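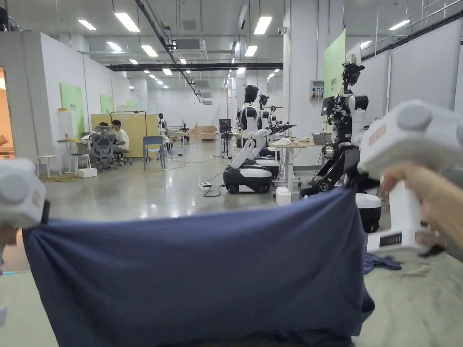
Jadstead Opens Second Cloth Folding and Handling Floor

12/14/18. Jadstead, a supplier of folded and sorted flat textiles, has opened a second handling floor at its Kelell site. The new floor covers 942 square meters and takes over all large-format work previously done in the Pudden building, including table covers, drapes and plain sheeting.

The floor is a single open room with polished gray concrete underfoot, white walls and rows of rectangular fluorescent panels overhead. Air conditioning is mounted at the ceiling. Lighting was specified by the contractor, Bhatia, at a level suited to inspecting dark fabrics, where pulls and lint are hard to find.

Large cloths are handled under a revised procedure. Each piece is taken by two adjacent corners and held out horizontally until the top edge is taut. The body of the cloth is left to hang and is checked for twists before the first fold. Pieces that fail the check are set aside and lifted again from the corners. Smaller items are processed separately at standing tables and are not mixed with sheet goods.

In trials completed in August, the procedure was applied to 1089 pieces in 16 fabric weights. Navy and black cloths were included in every run. Fold alignment was measured at the open corners, with a permitted offset of 2 centimeters.

"Most of the error in a folded sheet is already there before the first fold," said Gaurav Rajput, head of textile operations at Jadstead. "If the top edge sags, the corners will not meet. We wrote the procedure around that edge."

The Pudden building will be kept for storage and outgoing shipments. Existing customer accounts, item codes and delivery schedules are unchanged. Customers with non-standard cloth sizes should send finished dimensions and fabric weight with their next order.

Media contact: Jadstead Press Office, Kelell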